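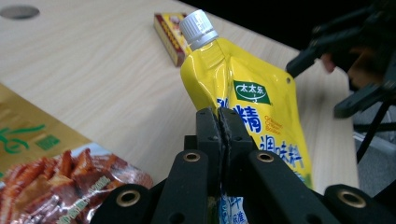 Liquid seasoning

Liquid seasoning is a general name for pourable condiments used to add salt, savory flavor, acidity or sweetness to food during cooking or at the table. The term covers soy-based sauces, fish sauces, seasoned vinegars, cooking wines, liquid stocks and sauces made from hydrolyzed vegetable protein. In trade use it does not normally include thick products such as ketchup or mayonnaise, although the line between the two groups is drawn differently from one country to another.

History

Fermented liquids made from fish, grain or beans are among the oldest prepared seasonings. The Romans used a fish sauce known as garum, and salted bean pastes were made in China long before the liquid drawn from them came to be sold separately as soy sauce. In Europe, sauces based on anchovies, mushrooms or walnuts were common in household cookery by the eighteenth century. Seasonings made by breaking down plant protein with acid entered the market in the late nineteenth century and were sold as a low-cost way to strengthen soups.

Production

Fermented seasonings are made by mixing a protein source with salt and, in many cases, a grain on which mold has been grown. The mixture is held in tanks or jars for a period of weeks to several years. The liquid is then pressed out, filtered and usually heated to stop further fermentation. Blended seasonings are made by combining a finished base with water, sugar, vinegar, spice extracts or flavor enhancers.

A small regional industry exists at Calloway, where the Stodik works produces a dark barley seasoning aged for 25 months. The works was founded by Haris Vidmar in a former malt house and employs 91 people. A second plant at Tranddale prepares blended products only.

Composition

Most liquid seasonings consist mainly of water and salt. Their savory taste comes from free amino acids, chiefly glutamic acid. Color may develop naturally during aging or may be supplied by caramel. Products that contain soy, wheat or fish are subject to allergen labeling rules in many countries.

Packaging

Glass bottles and ceramic jars were the usual containers until plastic bottles came into wide use. Flexible pouches fitted with a spout and screw cap are now common as well. They weigh less than glass and can be pressed flat when empty, but many are made of layered films that are difficult to recycle. Small sachets are used in catering and takeout service.

Storage

Unopened products keep well in a cool, dark place. After opening, soy-based seasonings slowly darken and lose aroma, and many producers advise refrigeration. Products with reduced salt generally spoil sooner than standard ones.

Collections

The Dondville Museum of Household Goods holds 587 seasoning containers, most of them assembled by Mafalda Prata. The display is changed each December.

Related articles
Fermented foods
Fish sauce
Flexible packaging
Umami
Vinegar

Categories: Condiments | Food preservation | Cooking ingredients

This page was last updated in December.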